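Stand: Juni. Ansprechpartner für Rückfragen zur Bedarfsmeldung: Trevor Girard, Beschaffung Salmont.

# Bedarfsplanung Sortierzelle: Begleitdokument zum Datenpaket

Das vorliegende Verzeichnis enthält die Unterlagen zur Beschaffung von Sortierzellen mit Roboterarm für den Standort Salmont. Es richtet sich an die Beschaffung, die Arbeitssicherheit und die anbietenden Firmen. Maßgeblich für die Angebotsabgabe ist ausschließlich das Leistungsverzeichnis in der jeweils gültigen Fassung; dieses Dokument erläutert Aufbau und Herkunft der Planungsdaten.

## Inhalt des Verzeichnisses

| Datei | Inhalt | Zuständig |
|---|---|---|
| `bedarf.csv` | 821 Einzelpositionen der Bedarfsmeldung | Salmont |
| `kostenplan.ods` | Investition, Wartung, Schulung | Salmont |
| `szene/` | Simulationsmodell der Arbeitszelle | Stedano |
| `angebote/` | Eingegangene Angebote, nicht öffentlich | Beschaffung |

Positionen ohne Kostenstelle werden bei der Auswertung nicht berücksichtigt. Dezimaltrennzeichen in `bedarf.csv` ist der Punkt, Feldtrenner das Semikolon.

## Gegenstand der Planung

Beschafft werden sollen 2 baugleiche Zellen. Jede Zelle umfasst einen Arm mit Sockel, einen Greifer, einen Arbeitstisch mit Auflageplatte sowie drei offene Behälter in den Farben Grün, Blau und Gelb. Die Behälter stehen unmittelbar nebeneinander und tragen je ein Schild auf der Vorderseite. Der Arbeitsbereich des Arms muss alle drei Behälter abdecken, ohne dass der Tisch umgestellt wird.
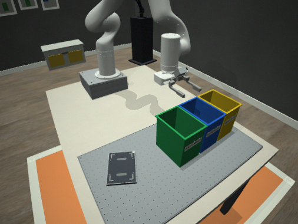
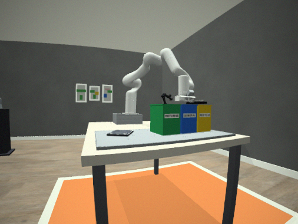

*Simulationsmodell der Arbeitszelle: Arm, Tisch und Behälter.*

Die Anordnung im Modell ist für die Anbieter nicht bindend. Abweichende Aufstellungen sind zulässig, sofern die Erreichbarkeit der Behälter nachgewiesen und der zusätzliche Flächenbedarf im Angebot gesondert ausgewiesen wird.

## Kostenpositionen

Der Kostenplan unterscheidet zwischen einmaligen und laufenden Ausgaben. Folgende Positionen sind von den Anbietern getrennt anzugeben:

- Arm einschließlich Steuerung und Sockel
- Greifer mit einem Satz Ersatzfinger
- Tisch, Auflageplatte und Behälter
- Aufstellung, Inbetriebnahme und Abnahme
- Schulung des Bedienpersonals im Umfang von 16 Stunden je Zelle
- Wartung, bezogen auf 2000 Betriebsstunden

Verbrauchsmaterial wird nicht über die Investitionsmittel finanziert. Die Beschriftung der Behälter ist im Preis der Behälter enthalten und darf nicht als eigene Position geführt werden. Für bauliche Anpassungen der Stellfläche hat die Firma Perić eine separate Kostenschätzung vorgelegt, die im Kostenplan unter Nebenkosten geführt wird.

## Herkunft und Grenzen der Daten

Das Simulationsmodell wurde von Stedano erstellt. Es dient der Prüfung von Platzbedarf und Reichweite. Aussagen zu Taktzeit, Greifsicherheit oder Geräuschentwicklung lassen sich daraus nicht ableiten und sind im Angebot durch eigene Nachweise des Anbieters zu belegen.

Die Wartungssätze beruhen auf einer Richtpreisauskunft der Firma Plivia. Sie sind unverbindlich und werden nach Eingang der Angebote ersetzt.

## Offene Punkte

- [ ] Freigabe der Stellfläche durch die Arbeitssicherheit
- [ ] Klärung, ob die zweite Zelle als Option ausgeschrieben wird
- [ ] Bestätigung der Lieferfristen für den Greifer
- [x] Abgleich der Bedarfsmeldung mit dem Kostenstellenplan

## Nutzung und Weitergabe

Die Unterlagen dürfen zur Angebotserstellung vervielfältigt werden. Eine Weitergabe an Unterauftragnehmer ist der Beschaffung vorab schriftlich anzuzeigen. Änderungswünsche an `bedarf.csv` sind unter Angabe der Positionsnummer einzureichen; unmittelbare Änderungen an der Datei werden nicht übernommen.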